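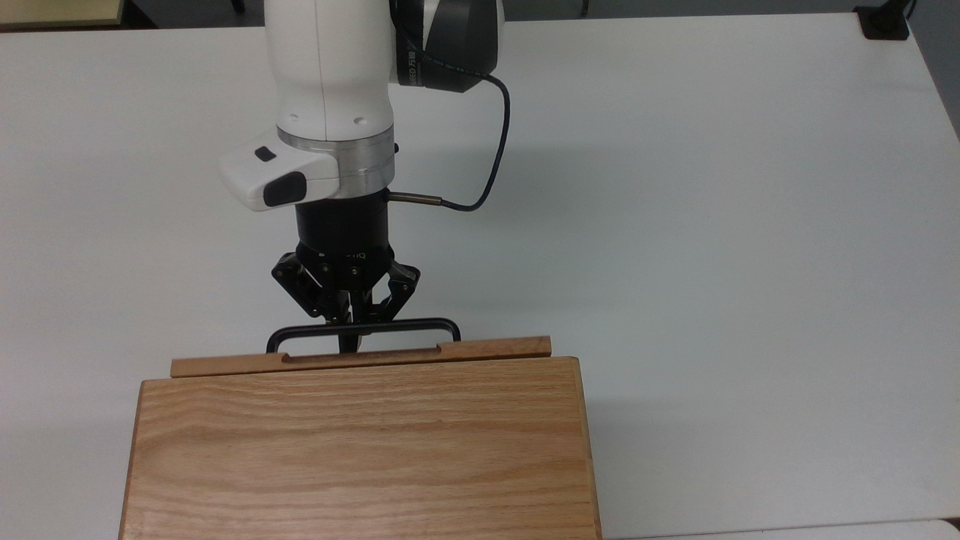 Fingers closed on the box handle, Kirndale.

Box day, again
Sunday, September 18, 2022

My sister asked what I'd done at work this week and I said I had pulled a wooden box by its handle. She waited for the rest of it. I said that sometimes I had pushed it.

The target is 2000 goes. By Friday teatime we had 1000, which felt like an occasion, so Fuad went out for doughnuts and Aoife threw away 53 of them (the goes, she ate the doughnuts). That left us short of the round number again with sugar on the keyboard.

For anyone who has wandered in from the posts about my allotment: the arm is supposed to learn to use handles by being shown people using handles through it. I hold a controller, the arm copies my hand, the computer writes down what the cameras saw and where every joint was, and at the end I press a pedal to say I'm happy or a different pedal to say I'm not. Then I put the box somewhere else and do it again. Later, a great deal of electricity is spent on working out what I meant.

I have been doing this since March and have become rather good at it, and that is a problem. Aoife Kinsella, who runs the training side and reads through the logs like a customs officer, took me aside in August to say my examples had got too clean. I come down on the handle from the same height every time, I close the fingers at the same spot along the bar, I pull at the same speed. The model trained on my stuff was lovely as long as the box was where I'd have liked it to be. Turn it a few degrees and the arm came down beside the bar, closed firmly on nothing, and pulled that with great confidence.

So now I have a sheet. The sheet tells me where to put the box and which way to turn it, and it has been shuffled by a computer so I can't have favourites. Left corner, angled. Close in, so the near side is almost in my lap. Far right, where you have to stretch and the elbow goes into a pose like someone hailing a cab. The sheet also has a column called "recover", and when there's a tick in it I'm to get it a bit wrong on purpose and then put it right. Miss the bar, back up, try again. Deliberate mistakes are much harder than the natural kind. My first dozen looked like a man in a pantomime pretending not to see a wardrobe.

Some things I've learned about handles, which I offer free:

A round bar wants to roll you off it. If you come in with the fingers even slightly skewed to it, they close and the whole box swivels to suit. The logs count that as a success. Aoife doesn't.

Fingers have to go down far enough. With this one there's a gap between the bar and the wood, and you want a fingertip properly in the gap, below the bar but short of the wood. Too shallow and you're pinching the top of a curve. Too deep and you're leaning on the box, the arm feels it, and everything stops with a beep that I now hear in the shower.

Watch the cable. Ours hangs in a loop by the wrist and has opinions when you rotate past a certain point. I've taken to unwinding the wrist between goes, the way you do with a phone charger.

Shadows are worse than you'd think. Someone opened the blinds on Tuesday morning and I did 70 goes before Fuad came in and asked whether the light was meant to be like that. Long discussion. Fuad thought we should keep them, as the sun exists and the arm may as well find out. Aoife thought we should keep them if they were labelled. I thought we should keep them, having done them. They're in, under a tag I had to type by hand, and I've misspelt it twice.

The other thing on my mind is Mirkberg, the other half of this project, where they have the same arm and a different idea. Their lot let the arm try by itself overnight and sort out the good attempts in the morning. They come in to several hours of footage and one box on the floor. I used to be smug about this. Then they sent over a clip of theirs hooking one finger under a handle and dragging the box along like a reluctant dog, a thing I would never have done and would have binned if I had, and it did get the box there. Aoife has asked whether I could do a few like that. I have tried. It's horrible. It goes against everything I stand for as a puller of boxes.

We use Tzanetos for the labelling, and I'll say only that it asks me to pick between "grasp", "regrasp" and "contact" and that I've been known to pick by mood. There was a meeting about this. Fuad Tesfamariam wrote up a page of rules, and rule one is that if you're still on the handle, it isn't a regrasp. I would have said that was obvious, except I went back through my own labels on Thursday and it evidently hadn't been.

Teltik, who pay for all this, are sending someone on the 29th to see it go by itself. I've asked what happens if it doesn't go, and was told that this is also a result. I'll be wearing the ironed shirt either way.

Next week the sheet moves on to lifting, straight up, hold, put down. The box is a bit wider than is comfortable and it swings if you're off the middle of the bar, so I expect Monday to be mostly beeping. After that there's talk of a second box with a different handle, a flat one. Aoife has it on her desk and keeps her pens in it, and won't say when I'm getting it.

Allotment people: the beans are over. I'll do a post when I've got the canes down.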